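Speaker notes, November 12, 2020
Trarthorpe evening, 25 minutes plus questions

**Title slide**

Say hello, thank Ornella Bianchini for the invite. Mention handouts at the back. Phones off.

Talk is about wiring that moves or gets handled — looms, harnesses, leads, whatever people in the room call them. Not mains wiring. Say that twice, because last time I got 15 minutes of questions about fuse boxes.

**Slide 2 — where I started**

Ondosico, the old assembly shop. My first job there was labelling. 1301 labels on one cabinet, all by hand, and I got a good number of them wrong. Tell the story about the two rows swapped over. Keep it short.

What I took from it: a label is only as good as the person who wrote it, and you should be able to follow a wire without one.

**Slide 3 — length**

Most of the mess I get asked to look at comes from wires that are too long. People leave extra in case the connector moves. Then it doesn't move, and the extra has to sit somewhere.

Work out the longest run with the part at full travel. Add enough to remake the end twice. Cut there.

Pass round the two sample looms. Get them BACK this time.

**Slide 4 — colour**

Ask the room how many colours they keep in stock. Usually somebody says two.

Colour helps at the ends. It doesn't help much in the middle if ten strands are the same yellow. At Gesis we twisted pairs together before anything went near a bracket, and fault finding got quicker. Show the page from the job book, job 827, before and after times. Don't read the table out.

**Slide 5 — ties, straps, sleeving**

- Straps near the connector, so a tug doesn't land on the pins
- Next one a hand's width down, then repeat
- Sleeving over anything that touches an edge
- Don't pull ties down hard on thin insulation

Nikolaidis samples are in the blue box if anyone wants to feel the difference between braided and spiral. I prefer braided. Spiral is easier to add later — be fair about it.

**Slide 6 — loose loops**

Leave this one up for a bit. Ask them where they would start. 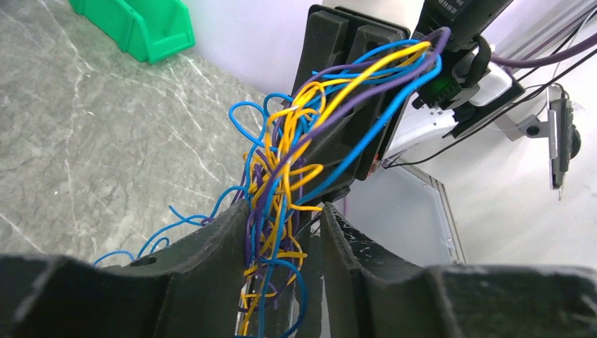

*Slide 6: thin yellow, light blue and purple wires running into a black connector block.*

Wait for answers. Usually someone says "cut it all off and start again". Fair enough on a bench, less so on a Friday.

My order: start at the connector block, where the strands go in side by side and you can tell one from the next. Work back from there. Get the straying light blue ones in with the rest first, then deal with the yellow loops in the middle. Straps by the connector stay on until last.

Point out that the ends are tidy enough. It's the middle that has gone.

**Slide 7 — doing it**

Power off before touching anything. Take a photo. 40 minutes is what I allow for a bundle of this sort, and I've gone over.

**Questions**

Order code for the thin sleeving, if asked: 1753. Ornella has the stock list. Packed up and out by nine, the hall needs the projector back.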